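4.2 Walking as a source of form

The second theme in the interviews was walking. Of the nine makers who took part in the study, seven said that they collect ideas outdoors before they work at the bench, and five of them keep some kind of written record of it. We had expected drawing to be the main tool. In our material it was less common than short notes, often only two or three words, made on the back of a receipt or in the margin of an order book.

Chidubem Ojo, a silversmith who shares the Brillero workshop with two other makers, walks the same path along the river every morning from January until the thaw. In her interview she explained that the path itself must stay the same, because only then does she notice what is different. In one notebook she had written "grey bark, wet side only", and this line led, after a long time, to a group of brooches with one polished and one dull face. She did not take any bark home. She told us that an object on the table makes her copy it, and a copy is for her a weaker start than a memory.

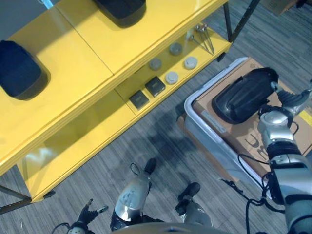 Other participants held the opposite view. The enameller at Bouazza collects seed heads, shells and pieces of rusted wire, and keeps them in jars sorted by colour. When a new series begins, she empties one jar on the bench and works from what lies there. She described the sorting as the real design work, and the enamelling as "only the slow part". For her the walk has less importance than the return from the walk. It is possible that this difference comes partly from the material. Enamel asks for decisions about colour at an early stage, while a silversmith can leave the surface open until nearly the end.

We also asked how much of the collected material is finally used. The answers were modest. One maker at Sturkeck had filled 70 pages with notes in a single winter and could point to one finished necklace that came from them. She did not regard this as waste. Several participants used the word "soil" when they spoke about their unused notes, and we have kept this word in our coding (see Section 3.3), although it was first used by the interviewer and may therefore be a result of our own question.

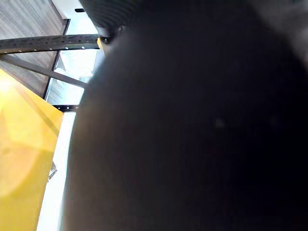 Figure 4. Close view, with dark ribbed part at the top.

A further point concerns the size of what is noticed. Earlier writing on craft and landscape often speaks about views, hills and weather. Our participants spoke mainly about things smaller than a hand: ice at the edge of a puddle, the joint between a leaf and its stem, a line of resin. This agrees with the scale of jewellery, but two makers of larger vessels answered in the same way. We suggest that the habit belongs to bench work in general, where the eye is trained to a short distance and keeps this distance also outdoors.

The last interview, held at Kastar on 6/8/22, gives a useful exception. This participant does not walk and finds her forms in the offcuts of earlier pieces. Her case is treated in Section 4.3.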